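Trirari Reading Room: Progress Report to the Jerka Fund
Submitted by Santino Ledesma, 7 Jan 2024
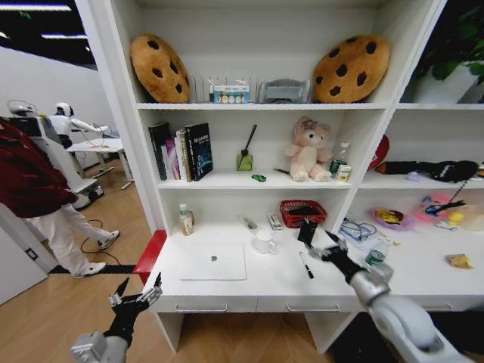 Where we are

When the Fund agreed to support a small lending library for the Eretti district, the plan said we would be open by December. We were open in December, in the sense that the door was unlocked and people came in. The lending part began a little later, once the library cards arrived from the printer for the second time. The first batch said "Trirari Reading Roof," and Ludmila Kolář argued hard for keeping them.

The book stock now stands at some 1,000 titles, which is the figure we promised. Readers of the last report will remember that we had counted a large donation of tax guides toward this goal. Those have been taken out, at your request, and replaced with books a person might want to borrow.

Cataloging

Asuka Miyazaki has finished the adult fiction and is well into history. Our one real delay came from the subject headings. Kamil Machala built his own system over the summer, and it works beautifully for Kamil. A cookbook by a sea captain was found under Transport. We have gone back to the standard headings, and he has been given the local history pamphlets, where his methods can do some good.

Children's fiction is still shelved by author's last name on a good day. I would ask the Fund to be patient on this point. The main users are six years old and have their own views about the alphabet.

Events

The evening talks have gone better than the budget assumed. Hefin Mostyn's talk on the history of the canal drew 40 people, and most of them stayed awake through the section on lock gates. He has offered a sequel. We have accepted – the tea money alone covered the heating.

The poetry evening was quieter. Two people came, both of them poets, and each read to the other. They have asked to do it again.

Money

Spending is within the grant overall, though not line by line. Shelving came in under the estimate and went straight into paying for the cards, twice. The Kanagaratnam accounts package you recommended is now in use, and the full figures are attached as it prints them, with the totals on a page of their own and the headings on another. I have written the headings in by hand.

Still to do

Finish history and start on travel. Agree on a policy for late returns – the current one is that Ludmila looks disappointed, and it has a decent success rate. Repair the book drop, which takes books in but is slow to give them up. Get a second quote for the front sign, with the spelling checked by at least two of us before anything is painted.

We would also like to move the remaining events money into the spring talks. Please let me know if this needs a form. I have several of yours left over from last time.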